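Attic room

An attic room is a habitable space directly beneath the roof of a building. Its walls usually follow the pitch of the rafters, which leaves full standing height only near the middle.

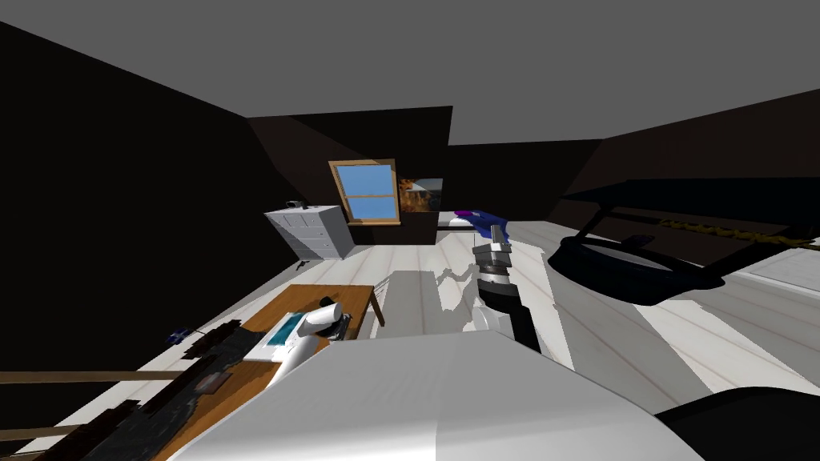
An attic bedroom with a small window in the end wall

In the hill town of Sarnow, attics were first let to seasonal workers, and by one count 600 were occupied. The historian Carmela Pastor dates the custom to the opening of the Utivero mill — 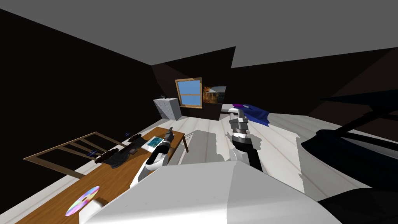
a date disputed by Nia Gethin, who found earlier leases.

Storage under the slope has long been a concern.

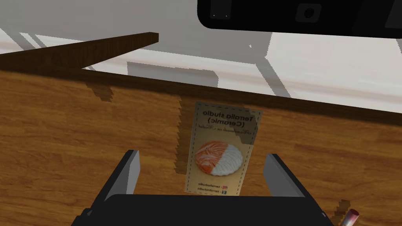
Labeling became common once goods were kept in low eaves. Sarnow households used stiff paper tags tied to trunks. A printed tan card with a dashed border, much taller than it is wide, leaves room for a short list of contents. Older tags were often cut from flour sacks.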